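Home
Projects
Get Involved
Workshop Diary
Contact

Wanted: people to wear a camera on their head and help me teach a home-built robot

Hello! I'm Kristine Javier and I've been building a two-armed robot called Miah in the shared workshop at Diltholm since November. Miah has shoulders, elbows, a pair of fairly decent hands and no idea what to do with any of them, so I'm looking for 13 people to wear a small head camera while they get on with ordinary things using their hands. I take the recordings home, work out where the hands went and what they took hold of, and use that to teach Miah how to reach.

You don't need to know anything about robots. I'd quite like it if you didn't, as the workshop lot (me included) have all started reaching for things like robots and it's spoiling my results. Cooks, knitters, gardeners, gym-goers, people who mend bikes, all very welcome. You must be over eighteen and happy to have something strapped round your head for an hour or so at a time.
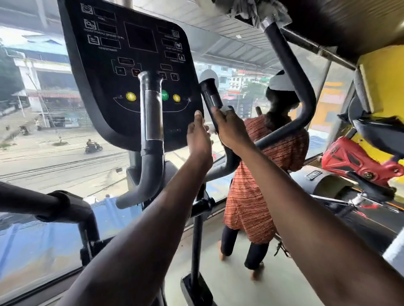

Reaching is the bit I'm stuck on, and it's where I need the most help. Miah can close a hand round a mug on a bench every time, but a mug stays put. What I'm after now is more of the awkward stuff, where the two hands are busy with different jobs: the left palm flat against the console of an elliptical trainer, say, while the right is wrapped round the moving grip beside it. One hand wants to be open and the other wants to be closed, and Miah's software (I call it Prorkier, don't ask) still likes to make both hands do the same thing. So if you use handles, levers, pedals, pumps or anything else that swings about, please get in touch!

What you'd be doing: four sessions, wherever you normally do your thing, as long as whoever runs the place has said yes. I lend you the camera and a spare battery and show you how to put it on. Short sleeves or bare arms are best, because baggy cuffs confuse Prorkier no end. I blur faces before anybody else sees the footage, and if you change your mind I'll delete your recordings.

What you'd get: £84 once all four are done, plus bus fares, plus a go at driving Miah on one of our open evenings. I've got 579 clips so far and I'm aiming for 4,000, so you can see why I'm asking.

I'd also love one person with steady hands and a soldering iron for an evening a week at the bench. That one's unpaid, I'm afraid, but there's always soup. The wrist wiring needs redoing and Morena Mazza, who did the first lot beautifully, has moved to Ellel and can only manage the odd weekend.

To put your name down, use the contact page or leave a note in the Miah tray by the workshop door. Tell me what you do with your hands, where you do it and which times suit you. Left-handers, please say so, I've hardly any of you!

Kristine
February 2020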